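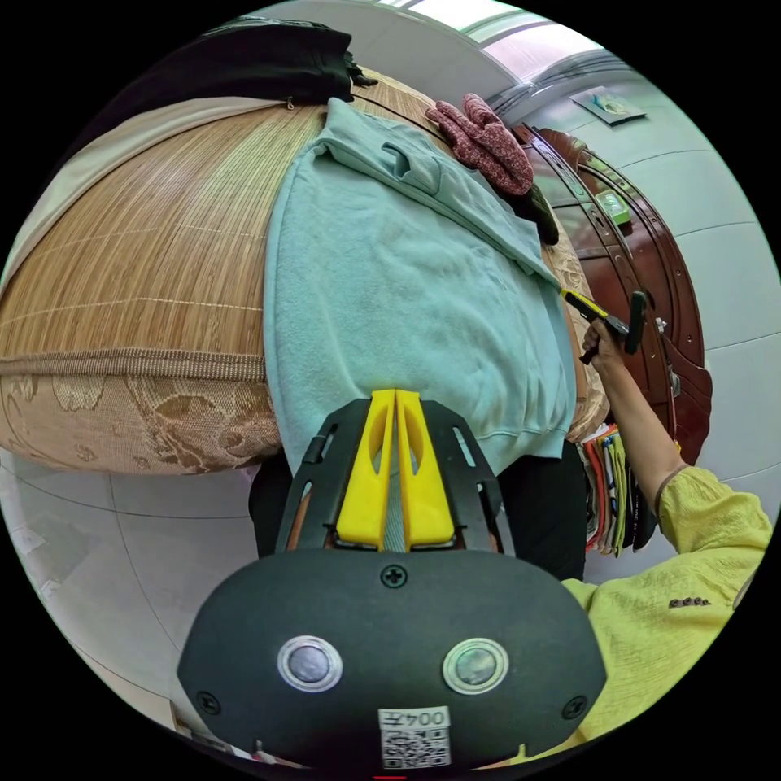 Broltik Oral Health Records

README and data card

Summary

Broltik is a set of de-identified dental records covering gum health and tooth wear in adult patients. It was prepared by the Redden Dental Research Unit from routine check-ups at 13 general practices. Each record combines a gum chart, a short questionnaire and the clinician's notes on tooth wear. The set is intended for research and teaching in dental public health.

Current release

The current version is release 2. It replaces the first release, which should no longer be used for new work. The main change is in the coding of bleeding sites. In the first release a blank cell could mean either that no bleeding was seen or that the site was not checked. These are now recorded separately. Users who have published results from the first release are encouraged to run their analysis again before citing it in later papers.

Contents

patients.csv: one row for each patient, with age band, smoking status and practice code.
gum_chart.csv: one row for each tooth, with pocket depths in millimetres at six sites, bleeding on probing and recession.
wear.csv: one row for each tooth, with the wear grade for the biting surface.
questionnaire.csv: answers on brushing, cleaning between the teeth, grinding, dry mouth and diet.
notes.csv: short clinical remarks, edited to remove identifying detail.
codes.txt: the meaning of every code used in the other files.

The set holds records for 279 patients. Patient numbers were assigned at random and bear no relation to the numbers used at the practices. Practice codes have been handled in the same way.

How the records were collected

All patients were adults attending a planned check-up. Patients attending for urgent care were not invited. Written consent was obtained at reception, and the questionnaire was completed in the waiting room before the patient was seen. The gum chart and wear grades were recorded by the treating dentist or hygienist during the appointment. The full visit usually took around 60 minutes.

Every clinician attended a training session in the use of the probe and the Greco wear scale before taking part. The Greco scale was written for this project. It runs from grade 0, where no wear can be seen, to grade 4, where the tooth has lost enough height to affect the bite. Guidance for each grade is given in codes.txt. Grades should not be converted to those of other scales, as the boundaries differ.

Wisdom teeth were left out of the gum chart and the wear file. Implants and bridge units are listed by tooth position but carry no wear grade. Crowned teeth carry a wear grade only where the crown had been in place before the current course of care.

Missing values

NA: the value was not recorded.
NC: the site was not checked, usually owing to discomfort or heavy tartar.
AB: the tooth is absent.

Please do not treat these codes as equal. In particular, replacing NC with zero will make gum disease appear less common than it is, as the sites that could not be checked were often the ones most affected.

Known limits

The practices agreed to take part and were not chosen at random. Most are in larger towns, and patients in remote areas are poorly represented. People who seldom visit a dentist are absent by design. The set should not be used to estimate how common gum disease is in the general population.

Answers about brushing and diet were given by the patients themselves and were not checked. Grinding at night is likely to be under-reported by people who sleep alone.

Pocket depths were rounded to the nearest whole millimetre. Differences of one millimetre between neighbouring sites fall within normal measuring error. One practice used a probe with a different tip during June; the rows concerned are marked in the probe_type column of gum_chart.csv.

Privacy and ethics

Names, addresses, dates of birth and appointment dates were removed before the records left each practice. Age is given in ten-year bands, and the oldest bands have been merged. Users must not attempt to identify any patient, clinician or practice, and must not link the files to other records without written approval from the Redden Dental Research Unit.

Patients were free to withdraw their records up to the point at which the files were pooled. Withdrawn records do not appear in any release.

Permitted use

The files may be used for non-commercial research and for teaching in recognised programs. They are not to be used in deciding the care of an individual patient, setting insurance premiums or ranking practices. Copies may not be passed to third parties. Colleagues who wish to use the files should apply for their own access.

Access and file checks

The files are held on the Varach repository. Applicants are asked to provide a short outline of the proposed work and the name of their institution. A checksum file is supplied with the download and should be compared before use. All files are comma-separated text in UTF-8 encoding.

Citation

Redden Dental Research Unit. Broltik Oral Health Records, release 2. Varach repository.

Errors and corrections

Suspected errors should be reported through the Varach page for this set, with the file name, the patient number and the column affected. Confirmed corrections are listed in changes.txt and carried into the next release.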